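Open Day at the Fandard Lab: Your Questions

When is it?
An afternoon in June. Doors open at 2 and the last group goes in 15 minutes before we close.

Do I need to book?
Yes. We have 200 places and they go quickly. If your plans change, please cancel so the next person on the list can come.

Where do I park?
Use the Okafor lot across the street. The lot behind our building is for staff and deliveries.

Can I bring children?
Children are welcome with an adult. Strollers can be left at the front desk - the lab aisles are narrow.

What will I see?
The main demonstration is robotic handling of lab glassware. Ruxandra Costache runs it and takes questions as she goes. Upstairs, Dwayne Crenshaw gives a short talk on how we plan the tasks.

Can I touch the robot?
No. Please stay behind the yellow line while it is powered on. There is a spare gripper at the Kevent table that you can pick up and try by hand.

Are the liquids dangerous?
No. Everything used at the open day is water with food coloring.

Is there food?
Coffee and water in the lobby. No food or drink in the lab.

Can I take pictures?
Yes, without flash. Please ask before photographing other visitors.

What does the test tube work look like up close?
The views are from the gripper, with the rack and glass tubes on the white bench.

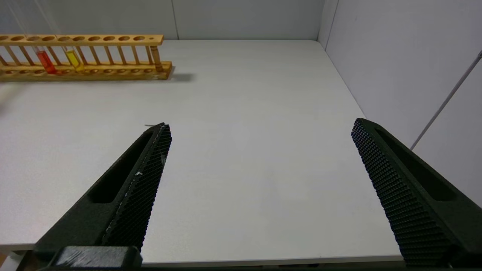
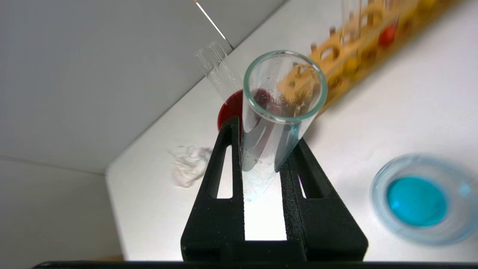 Xiomara Park wrote to us after the last open day: I would have liked more time at the glassware demo and less upstairs. My daughter wanted to know why the robot doesn't squeeze too hard, and we were moved along before she could ask. Could you let people stay for a second run?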